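Can a machine tidy my junk drawer yet?

I have a drawer in the kitchen that everything goes into. Batteries, twist ties, the spare key to a bike I sold, a brush for cleaning bottles. Every August I dump it on the table and sort it, and it takes me 40 minutes. This year I timed it on purpose, because I wanted a number to compare with what robots can do. I've been reading on the subject since spring and I went to an open day at Skosbridge last month to look for myself.

My short answer is no, a machine can't do the drawer. It can do pieces of it.

Start with what already works. Dishwashers and washing machines work because we bring the mess to them and put it in the right position. Robot vacuums work because a floor is mostly flat. I've had mine for 2 years and it still gets stuck on the bath mat, so I pick up the bath mat. That is a chore I didn't have before, but it takes five seconds and I don't mind it.

Shops and factories are the same on a bigger scale. I worked summers in a packing plant in Plirkumlow when I was in college. We had one arm on the line and it moved the same carton from the same spot to the same pallet all day. It was faster than any of us. If a carton came down the belt sideways, a light went on and one of us walked over and turned it. We got paid partly to turn cartons.

What I wanted to know is how they do when nothing is in the right position. Picking loose things out of a bin is the standard way to test that, and it's closer to my drawer than anything on a pallet. The things lie on top of each other. Some are clear plastic, which is hard for cameras that measure depth. Some are soft, some are shiny, and some are so thin there's hardly anything to get hold of.

At the open day one of the Nimri people let visitors bring their own objects. I brought 7 from the drawer. The arm got five of them out of the box. It dropped the tape measure and picked it up again on the second try. It never got the bike key, which was lying flat against the bottom. It also never got a rubber band, and I should have known better than to bring one.

The speed surprised me more than the misses. There was a pause before every pick while the computer worked out where to go. Five objects took longer than I would need for the whole box, even if I was on the phone. I asked whether that was a safety setting and was told partly yes, and that the rest was planning time.
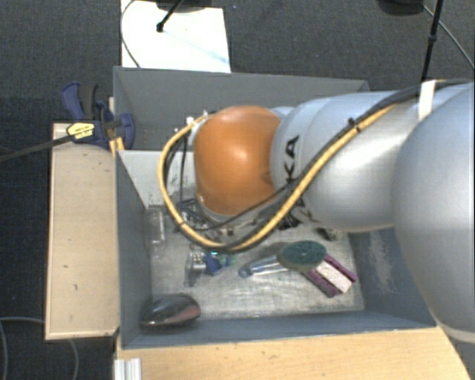
Getting the thing out is also only half the chore. When I sort the drawer, I pick up a dead-looking battery and decide if it's dead. I find a screw and remember that the closet door is missing one. A brush goes under the sink, unless it's worn out, and then it goes in the trash. The arm at Skosbridge had one place to put everything, the box next door. Ask it to sort by what I'm likely to want again and you're asking a different question.

I do think the shop floor will get there first. A company called Brutton was showing a setup for mixed returns, where 70 percent of the items go through without a person touching them. That was their figure and I had no way to check it. But if it's close, it's useful, because a warehouse can put one person on the leftover items and keep going. At home I'm the one person, and I'm already standing there.

So I did the drawer by hand again. I threw out the bike key. The bottle brush went back in, and I still haven't found the other half of the pack of batteries.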